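Lecture 14: Training Manipulation Policies in Rendered Kitchens

Course handout, second half of the term. Read sections 1 through 4 before the lab. Section 6 is the assignment.

1. What the lecture covers

Last time we looked at policies trained only on teleoperated demonstrations from a real arm. The limit was coverage. A policy saw one kitchen, one set of counters and one lighting setup, and its success rate dropped when any of them changed. This lecture deals with the usual remedy, which is to generate the variation in simulation and mix it with a smaller amount of real data.

The method we follow is called Skendo. It has three parts: a scene sampler, a demonstration generator, and a co-training schedule. Only the first and the third matter for the exam. The generator is described briefly in section 3 so that you can read the lab code.

2. Scene sampling

A scene in Skendo is a room shell plus a list of assets with poses. The shell fixes walls, floor, doorways and cabinets. The assets are drawn from the Cleltness library, which groups objects by the kind of contact they allow: graspable, articulated, container, and background. An asset may belong to more than one group. A record player with a tone arm is articulated, but if its joints are locked at load time it is treated as background, and the planner must route around it.

Placement runs in this order:

(a) Pick a shell. Pick a support surface in the shell.
(b) Draw one background asset with a footprint smaller than the surface. Place it with a random yaw.
(c) Draw the task assets. Reject any pose that intersects an asset already placed.
(d) Draw the camera pose from the wrist or the shoulder distribution.
(e) Draw materials for floor, wall, counter and cabinet front independently.

Step (e) is the one that gives the odd color combinations. Materials are sampled per surface with no attempt to match them, so a sample may pair a mint-green counter with a wooden edge strip, a white cabinet front and grayish-beige floor tiles. This is intended. The encoder should not be able to use counter color to predict where the counter is.

Step (d) deserves more attention than students usually give it. The camera is not required to see the task assets in full. Skendo keeps a sample if at least one task asset projects into the image, and it does not require the asset to be centered or complete. Early versions filtered harder than this, and the resulting policies failed whenever the real camera came close to a large object.

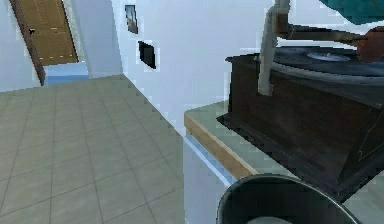 Reading time: 9 min

The render is a low, oblique view with the record player as the large asset. Note two properties. First, the dark gray container nearest the camera shows only its rim and part of its interior, so any estimate of its height from this view alone is poorly constrained. Second, the center label of the record projects to a flattened oval. If you assume the label is a circle lying flat on the platter, the ratio of the axes gives you an approximate viewing elevation. We will use that in problem 2.

The long arm above the record runs out of view on the right. A segmentation mask computed from this view covers only the visible part, and its centroid is therefore biased to the left of the true centroid of the arm. Any loss that supervises object position from mask centroids inherits this bias. Skendo avoids the problem by supervising on simulator state and using the masks only as an auxiliary target.

3. Demonstration generator

The generator takes a sampled scene and a task string and returns a trajectory or a failure. It calls a sampling-based motion planner between keyposes. The keyposes come from annotations stored with each asset. A container has a rim annotation, for example, consisting of a circle and a normal.

Each scene gets 3 planning attempts. If all of them fail, the scene is dropped. The drop is not neutral. Scenes with large background assets fail more often, and so the accepted set contains fewer of them than the sampler produced. You should expect a policy trained on accepted scenes to be weakest on cluttered counters, even though clutter was sampled on purpose.

The fix used in the current version is to reweight. Let p(s) be the sampler density and a(s) the estimated acceptance probability. Accepted scenes have density proportional to p(s)a(s). Weighting each trajectory by 1/a(s) recovers p(s) up to a constant, provided a(s) is greater than zero everywhere. Where a(s) is very small, the weights blow up, and they are clipped. Clipping brings some of the bias back. Choosing the clip value is a tradeoff between bias and variance, and the lab asks you to plot it.

4. Co-training schedule

Let r be the fraction of real trajectories in a batch. The baseline samples in proportion to dataset size. With 1000 simulated trajectories and a few real ones, r is close to zero and the real data has almost no effect. Skendo holds r fixed for the first phase of training and then raises it linearly.

Two details are easy to miss in the code:

The image encoder is shared, but the normalization statistics are kept separately for real and simulated batches. Merging them costs performance in every setting we tried.

Proprioceptive inputs are given in the same units and the same order for both sources. The Jakab arm reports joint angles in a different order from its simulation model. The loader handles this. If you write your own loader, you must handle it yourself, and the training loss will not tell you that you forgot.

5. Result on the Grivdale split

The Grivdale split holds out room shells. No shell in the test set appears in training, although assets may repeat. It contains 1677 evaluation scenes, all simulated. A separate set of real trials is discussed in Lecture 15.

Ordering of methods, best to worst:

Skendo with reweighting and scheduled r
Skendo with scheduled r, no reweighting
Skendo with fixed r
Proportional sampling
Real data only

The gap between the first two appears mainly in scenes where a background asset takes up a large share of the counter. In open scenes the two methods cannot be told apart at the number of seeds we ran. Do not report this result as a general improvement in your write-up. State the condition.

The split also does not test new lighting. All shells use the same light sampler in training and in evaluation. A policy that depends on some property of the renderer's shading would score well here and could still fail on hardware.

6. Assignment

Due Tuesday, July 28, 2026, before class. Submit one PDF and your code.

Problem 1. Derive the 1/a(s) weighting from section 3. State what goes wrong when a(s) is zero on a set of positive probability under p.

Problem 2. A flat circle is seen under weak perspective, with the camera at elevation e above its plane. Show that the ratio of the minor to the major axis of the projected ellipse is sin(e). Then explain why the estimate is less reliable at high elevations, using the derivative of the ratio with respect to e.

Problem 3. Run the lab script with four clip values of your choice. Plot success rate against clip value for open and cluttered scenes separately. Use the same seeds for each value.

Problem 4. Modify the sampler so that step (d) keeps only samples in which every task asset is fully visible. Retrain and compare. Report the acceptance rate of the new sampler along with the success rate.

Working in pairs is allowed for problems 3 and 4. Problems 1 and 2 are individual.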